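4.2 What people do with the inside-out ones

I went into this part of the study thinking I'd be writing about folding. I had my notes from the Kwofie households all lined up, I had a nice scheme for sleeve-first and hem-first folders, and then I sat down with the recordings and kept getting stuck on the bit before the fold. People pick up a shirt, they look at it, and they have to decide whether it's the right way out. That takes longer than you'd think! Marjatta Hirvonen, who coded half the sessions with me, started calling this stretch "the sorting-out," and the name stuck, so I use it below.

We had 17 households and 400 garments in the final set (socks and bedding were left out, see 3.1). For each garment we noted where the hands went first. With a shirt that was already the right way out, most people went straight for the shoulders or the hem. With anything doubtful they went for the neck. They'd pinch the collar or the lining, pull it up a little, and look for the label or the print. Figure 3 has the kind of garment I mean, mint green with a blue-and-white striped strip bunched at the top edge, and lettering lower down that appears reversed.

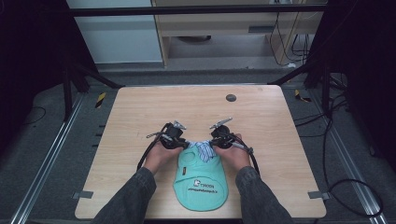
Figure 3. Pinching the striped fabric at the top edge of a mint-green garment.

So does it matter whether a shirt gets turned before it's folded? It matters mostly to the person who wears it next, who'll have to turn it in the morning if the folder didn't.

Our households split on this, and they split hard. Some turned every single piece, even pajamas. Others told us they fold things however they come out of the dryer, and one father (household 9, Sunday session) said he'd given up on it entirely once his kids could dress themselves. Decha Kaewmanee has suggested to me that this is really about who does the washing and who does the wearing, and I think he's right – the people folding only for themselves were far more relaxed.

Lettering and logos turned out to be a big help. A plain shirt in a soft knit can look nearly the same on both sides, and people rubbed the seams between their fingers to find out. A printed one gets sorted at a glance, as long as the print is facing up. Small side labels helped less than I'd hoped, and two people told us they cut them out anyway (itchy, they said, and I can't argue).

I should add that all of this was done at tables. Folding on a bed or on your lap may well go differently, and we come back to that in 4.4.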